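Open day safety walkround - Mastora hall, Clurkham site
Filled in by: Trevor Ouellet
Date: 30 Apr 2020
Checked with: Aparecida Bastos (runs the demo cell)
Marks used: OK / OK with comment / Fix before doors / Ask

I've kept the same order as the January sheet so you can put the two side by side. My comments are longer than the boxes allow, sorry, I type the way I talk.

1. Route in from the car park
OK. Signs are up and they point the right way this time. The kerb by the bike racks has been painted yellow, which I asked for in January, so thank you whoever did that!

2. Sign-in desk and badges
OK with comment. We have 398 names booked in and the printer had labels for a good few fewer than that when I looked. A box of 1000 is in the Zosport store cupboard, second shelf, behind the lanyards. Please bring it down the night before, I don't want to be running upstairs with a queue out of the door.

3. Group size at the demo
OK. 6 visitors at a time plus one host. Aparecida wanted eight and we had a friendly argument over it, but the standing area isn't big enough once somebody brings a pushchair.

4. Visitor line on the floor
Fix before doors. The tape is lifting at the corner nearest the fire door and I caught my shoe in it twice. Pull it all up and lay it again, don't just patch it.

5. Demo table and arms
OK with comment. Aparecida ran the egg demo for me from start to finish so I could stand where the visitors will stand. Base plates checked by hand, all tight. I asked her to slow the arms down a notch for the children's groups and she's saved that as its own setting, so hosts only need to pick it from the menu.

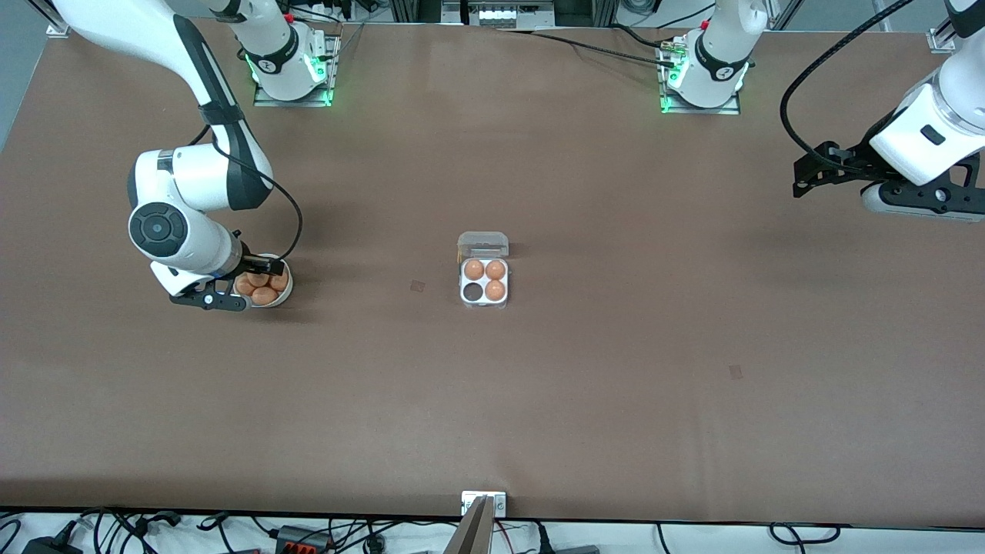 Can a visitor have a go at loading the eggs while the arms are switched on?
Only the host puts eggs on the table, and only after pressing pause and saying out loud that it's paused. Visitors can have a go at the Magaña stand next door, where the grippers are the hand-squeezed sort with no motor in them.

6. Cables
Fix before doors. There's a proper tangle on the floor at the near side of the table, with the power strip in among it. It's behind the visitor line so I'm not worried about the public, I'm worried about our own people stepping back to answer a question. Tie the loose ones together, get the strip off the floor and put a cover over whatever's left. Aparecida says she has covers in the workshop.

7. Emergency stop
OK. Tried both buttons, the one at the host's place and the one on the post. Arms stopped each time. I'd still like every host to press one themselves before their first group - it's a stiffer push than you expect and I'd rather they found that out with me than with a crowd watching.

8. Eggs, allergies and mess
OK with comment. The eggs are real, so there needs to be an allergy notice at the front of the queue as well as at the table. Paper towels and a lidded bin within reach of the host. Anything that breaks gets wiped up before the next group comes in, even if we're running late (we will be running late).

9. Hands near the grippers
OK with comment. This is the one I spent the longest on. The fingers don't look like much from the visitor line but they close with a fair bit of push, and the natural thing when an egg sits crooked is to reach in and nudge it.
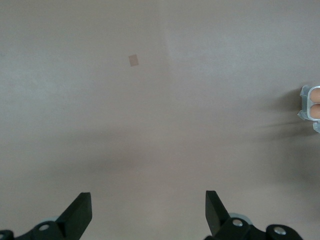 So the rule for hosts is pause first, then reach, then step back behind the mark before starting again. I've written it on a card in big letters and it needs taping up at the host's place, at eye level. Hair tied back, no lanyards hanging down, sleeves pushed up. I had to take my own lanyard off, so I'm not preaching.

10. Noise
OK. You can talk over it without raising your voice. The compressor on the Magaña stand is louder than anything of ours.

11. Fire exits and first aid
Ask. Exits clear, lights working. The first aid box is full but I couldn't find out who the 2 first aiders are for the afternoon. I need names on the sheet before I sign.

12. Hosts briefed
Ask. Morning lot done. Afternoon lot haven't had the talk yet, and I'm happy to stay on at lunchtime and do it if somebody saves me a sandwich.

Still to do before doors: items 4 and 6, names for item 11, afternoon talk for item 12, labels from the cupboard. I'll come round again at half past eight and tick them off with Aparecida.

Signed: T. Ouellet (for everything except 11 and 12)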